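About Gestamska

We're a small shop for used phones. Buy, sort, clean up, sell on. Cases too, and chargers when we have them. Started at the back of a print shop on Cevside, then took over the unit next door when the shelves ran out. Still on Cevside, still the green door.

What we do all day

Phones, mostly. They come in by the box on Monday and go out on the table, then get sorted by size and color. Scratched ones get a sticker and a lower price. We don't hide scratches. If the back is scuffed the listing says scuffed.

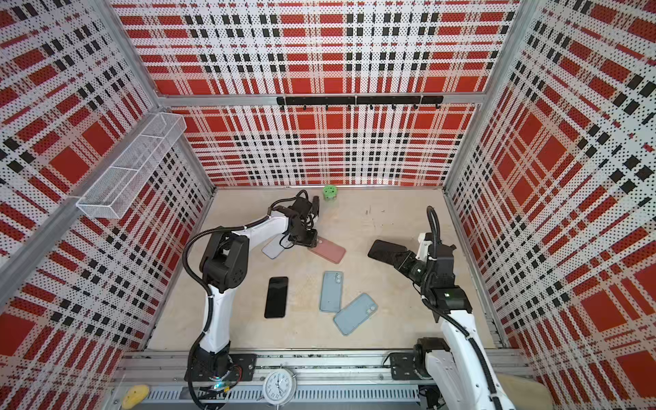
Phones out on the table, red plaid behind. Black, pink, pale blue-gray.

Everything we sell has a ticket with the model, the storage and what we think of the battery. Have a question about a ticket? Write and ask, we answer the same day if it's before 4. After that it's tomorow, sorry.

Cases

Began as a side thing, now a big part of the week. More than 200 styles on the list, not all in stock at once. Blues go first, always. Pink is close behind. Check the camera holes before you order!! Two phones can be the same size and the lenses sit in different spots, and that's most of our returns right there.
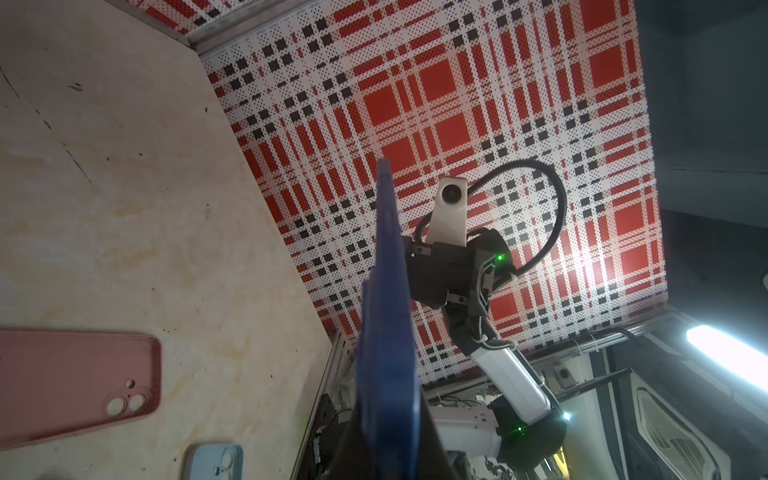
Royal blue, dusty pink, light blue. Check your camera holes.

Returns are 30 days, unused, any reason. Send it to the Cevside address and put the order number on the outside of the packet, not inside.

The table and the wall

Plaid was here before us, the print shop had it and we got fond of it. Hooks for lanyards and short cables, a wire basket with compartments for the little stuff. Table gets cleared down at the end of the day, or that's the rule anyway.
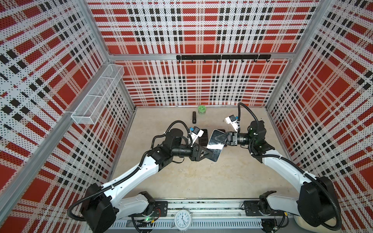 Meng and Serkis

Our two grading lines. Meng is the better one: clean screen, clean back, charger in the box. Serkis is the cheaper one, works fine, looks like it's been in a pocket with keys. Same 9 month guarantee on both. People ask if Serkis phones are refurbished inside, some are, the ticket tells you. A Serkis phone in a decent case looks as good as a Meng one for a lot less, and quite a few customers do exactly that. 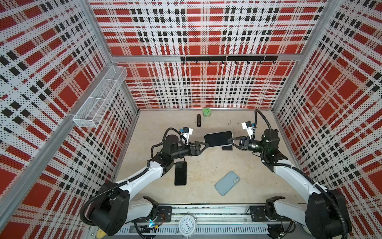 We also take phones in for cash or credit. Bring it charged, bring it signed out of your accounts, take your SIM out. We've got 130 forgotten SIM cards in a jar and would like no more. Offers are good for the day. Door's open from 9, closed Sunday, and the bell sticks so push it hard.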